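Pavement delivery robot project: how we got on with the Dostow simulator kit

Our group was Huia Tomoana, Declan Wihongi and me (Tipene Dunstan), with Glenys Rewi as our supervisor. We had one term to find out whether the Dostow kit is any good for people who have never programmed a delivery robot before. Short version: mostly yes, but read the bit about kerbs!

The kit is a simulated town plus a virtual delivery robot you can drive by hand or by script. Our department had a student licence, so all we had to do was install it on the lab machines. That took Declan a whole afternoon, mainly because the installer kept asking for a folder that didn't exist yet. Make the folder first and it goes through fine.

I did the route planning. You drop waypoints on a map and the robot tries to join them up, which sounds easy until you put one in the road by mistake (I did this a lot). Huia wrote the obstacle code and Declan looked after the logging, and we swapped round near the end so everyone had a go at everything.

We set ourselves 300 runs on the same stretch of town and got through them all by the end of February. The robot clipped a kerb on 30 of those. Nearly all of the clips came from one mistake of ours: we'd set the safety margin from the middle of the robot and forgotten it has width. Huia spotted it while eating her lunch, changed one line, and we only had 4 more clips after that.

Things I liked: the street furniture is solid, so if your path goes through a lamp post the robot stops dead and you have to deal with it. The replay tool is great too. You can drag back through a run and see what the robot was "thinking" at each step, and I used that more than anything else in the kit.

Things I didn't like: the manual. It has a whole chapter on weather and half a page on waypoints. Saving is slow as well, and twice we lost our settings when the lab machines logged us out at six. Glenys told us to keep a copy of the settings file on a stick and we did from then on.

If I did it again I'd start on a quiet route and add the awkward bits one at a time. I'd also like to try two robots on the same pavement, as Declan reckons his passing rule would cope and I'm not so sure.
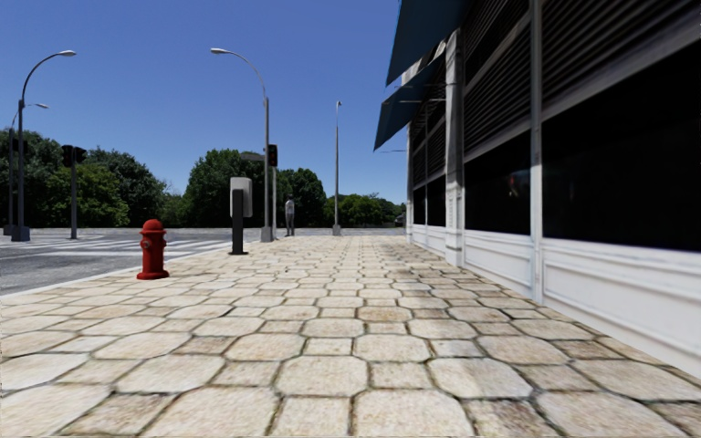

The paved stretch beside the road in the simulator, with the hydrant on the left.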